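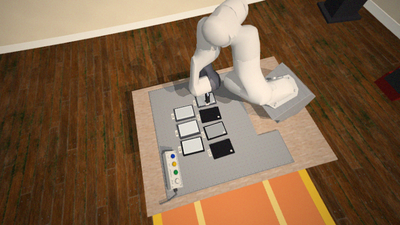
How often does an oiled wood bench top need a new coat?

Most tops in regular use need one coat a year. A top that is wiped down with water every day needs two, and one kept in a dry room and used only for light work can go longer. Test it before deciding: put a few drops of water on the most worn area and leave them for 9 minutes. If the water still beads, the finish is sound. If the wood has gone dark under the drops, recoat.

Clivilero Workshop Notes
Wood Surfaces: Oiling and Upkeep of Bench Tops

Before you start

These notes apply to solid wood with a penetrating oil finish. They do not apply to varnished or painted tops, where oil stays on the surface and remains sticky. To find out which finish you have, scrape a spot on the underside with a sharp blade. Varnish comes off in clear flakes or curls. Oiled wood gives only fine shavings.

Work at a room temperature above 50 degrees Fahrenheit and a relative humidity below 60 percent. Oil applied in a cold room thickens, soaks in poorly and can stay soft for weeks. In an unheated garage, in most northern areas, the job has to wait until after March.

Cleaning

Scrape off glue and hardened drips first. Hold a card scraper nearly upright and pull it with the grain. Wipe with a cloth dampened in mineral spirits, changing to a clean part of the cloth often. Wax must come off completely. Any left behind will show as pale patches after the first coat.

Do not wash the top with water on the same day you oil it. If it has been washed, leave it overnight.
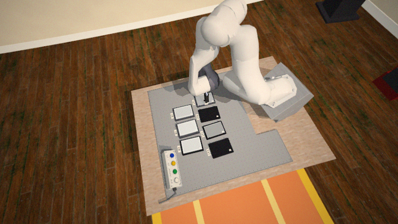
Page last changed 25 Sep 2021

Sanding

Sand only if the surface is rough or stained. Use 120 grit, then 180, with the grain. Going finer than 220 closes the surface and reduces how much oil it takes up. For a deep burn or ink stain, start with 60 grit on a block and work an area wider than the stain, or there will be a hollow. Vacuum, then wipe with a dry cloth. Tack cloths can leave residue and are best avoided under oil.

Applying the oil

Stir the can. Do not shake it. Pour a small amount onto the top and spread it with a lint-free cloth until the wood is evenly wet. End grain takes up more and should be gone over again until it stops drawing. Leave the oil for the time given on the can, then wipe off everything that has not soaked in. Excess oil is the usual cause of a tacky top.

Apply 2 thin coats on bare or freshly sanded wood and one on a top that is only being renewed. Leave a full day between coats. Oil the underside as well if the top is new. A board sealed on one face only takes up moisture unevenly and tends to cup.

We tested Qaisi bench oil and the Stodirari low-odor version on maple offcuts. Qaisi dried faster. Stodirari yellowed the wood less and needed an extra day before it could be used.

Rags

Rags wet with drying oil can heat up and catch fire without a flame. Spread them flat outdoors, in a single layer, on concrete or gravel until they are stiff, or put them in a metal can filled with water and close the lid. Never leave them in a pile or in a trash bag.

Small repairs

Dents: lay a damp cloth over the dent and touch it with a hot iron for a few seconds. Repeat until the fibers have lifted. Let it dry, then sand lightly and oil the spot.

White rings: rub with the grain using a fine nonwoven pad and a little oil, then wipe dry.

Black marks around screws: these come from iron reacting with tannin, mostly in oak. Oxalic acid removes them. Wear gloves and eye protection, rinse well, and replace the screws with stainless ones.

See also: Storing Part-Used Cans; Card Scrapers, Turning the Burr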